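26 January 2021
By Eino Heinonen

Pirjo Aaltonen sold her first loaf in September. Rye, dense, a bit burnt. "My neighbour bought it out of pity," she says, on the phone, oven door banging.
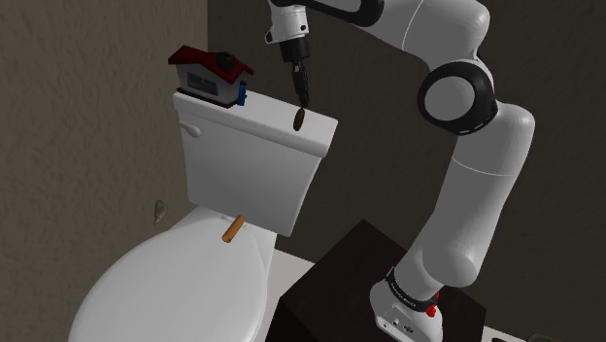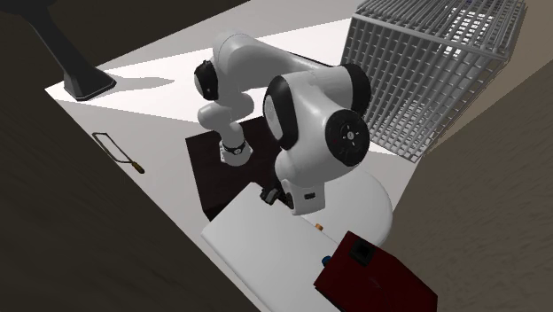
Now she bakes for half of Corkeck. Up at four, done by nine. Flour is the headache. "I used to pay 1,000 for a pallet, now it's 1,617. You can't put that on a bun." So the buns got smaller. People noticed, of course they did.

Would she take on a shop? Long pause. "Rent is 2,000 a month. For a room with no widnows." She'd rather sleep. Then the timer goes and she has to run, teh second batch is in.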